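The White Bed

The guesthouse on Szénási Street had 17 rooms, and Brigitta Strebel had made the beds in every one of them more times than she could have told you. She had come for a single summer, meaning to save a little and move along to the coast, and then the summer had wandered off without her and left her there with a ring of keys and a very good pair of shoes. She didn't mind. There are worse things than knowing exactly where the clean towels are.

Room 16 was the one she saved for last. It sat at the end of the upstairs hall, past the window that stuck, and it had the pink carpet – mauve, Orsolya Major always said, it's mauve, Brigitta, I paid for mauve – and the low bed with the dark wooden base that had come down from the Luvitz house in two pieces on the back of a bread truck. Everyone who worked there had banged a shin on that bed at least once. Brigitta had done it so often that her feet now took a little curve around the corner all by themselves, even in other people's bedrooms.

This particular morning she was making it up for Orsolya's sister, who was coming home after a long time away and who had written to say that any old room would do. Orsolya had read the letter aloud in the kitchen, twice, and then put it behind the clock and said in a tight sort of voice that it had better be 16, and it had better be the good white sheets.

So the good white sheets it was. Brigitta shook them out and let them come down slowly, the way she liked, with all that air caught underneath, and she smoothed them from the middle toward the sides with the flat of her hand. Then she went downstairs for the flowers and got talking to the man who had brought the eggs (his daughter was getting married in May, and there was a great deal to say about the cake), and by the time she climbed back up, Orsolya was in the doorway of 16 with her coat still on.

"It's the pillow," Orsolya said. "I can't look at it. It was hers, you know. I've kept it in the cedar chest, and now it's out on the bed and it looks so small."

Brigitta looked. It didn't seem small to her. It seemed like a perfectly good pillow, plump and very white, lying crooked across the bed with one soft corner drooping over the side.

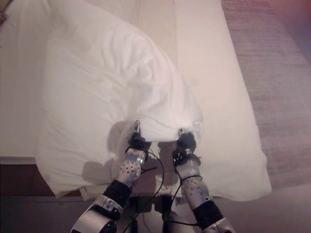
What Orsolya Remembered

"She used to sleep with it lengthwise," Orsolya said, when she had finally been talked into the chair. "Hugging it, like a big dog. Our mother would come in and straighten it, and in the morning there it would be, all twisted up again. I used to lie there and listen to her punching it. We had the one room, the two of us, and I was so cross with her, all the time, for making noise. And then she left and it was quiet, and I was cross about that too."

Brigitta set the flowers on the windowsill. She had learned, from a great many mornings with other people's bedding, that it was best to keep your hands busy when somebody was telling you something, so she straightened the curtains, and then she straightened them back.

"Do you want it put away?" she asked. "I could bring one from the linen room."

Orsolya thought it over for so long that the egg man's truck started up outside, coughed, and rolled off down the hill.

"No," she said. "Plump it up, would you? And don't set it too straight."

Brigitta took hold of the pillow and gave it two good thumps – one for each sister, she thought, although she would never have said so – and laid it down at the head of the bed with a bit of a tilt. Orsolya got up, took off her coat at last, and went down to see about lunch.

More stories
The Stiltell Ferry
Forty Jars of Plums
A Key for Mrs. Bronatard
What the Egg Man Knew

Comments (3)

hollyhock: Oh, I loved this. My sister and I shared a room too and I could still tell you the sound of her rolling over.

Denny P.: The carpet argument made me laugh. My mother had a "dusty rose" sofa that was pink and we were not allowed to say so.

marguerite_w: Does the sister ever arrive? Please write the next part, I want to be there for lunch!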